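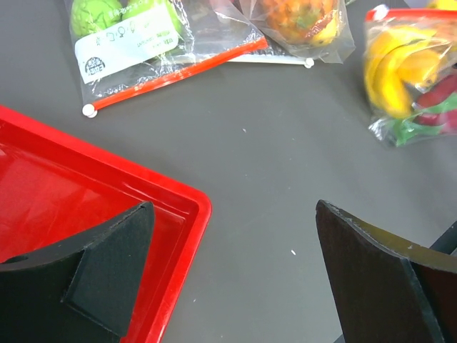
Thursday, evening

Spent most of the afternoon on the toy fruit. The Mirel order came in March and had sat in its box ever since, so it was time to see what we had paid for. Most of it is in clear zip bags, some with white labels, and I can't read a word of them. I rang Lucía Vallejo to ask whether she still had the paperwork. She has the invoice, 234 in all with the postage, but no list of what should be in each bag.

The green bumpy ones had me stuck for a while. I think they are custard apples. Lucía thought sugar apples, and I'm not sure there is a difference. The pineapple is easy enough, orange and yellow with a bit of green at the top.

The red tray is for whatever goes out on the shop table first.
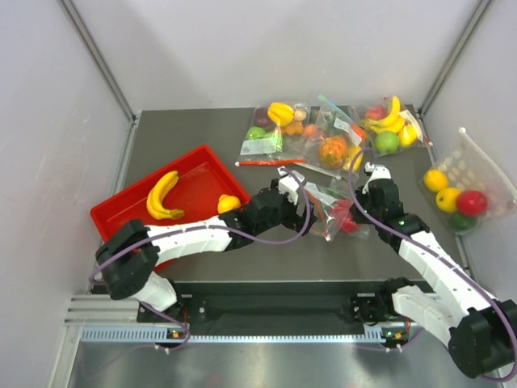 Bananas and the small yellow one, which I am calling a lemon, are to go out together. The bag with the pepper, the plum and the lime can stay as a mixed bag. I don't want to split it up and then have to find three new places for things.

The grey table marks easily and wants a wipe before we use it again. Must buy cloths.

Lucía wants another order from Mirel before the summer. I said we should wait and see what the Echevarría people want for their window first. They talked about 50 pieces, then 200, and have not rung back. I'll try them in the morning.

Soup for supper. Bed at ten.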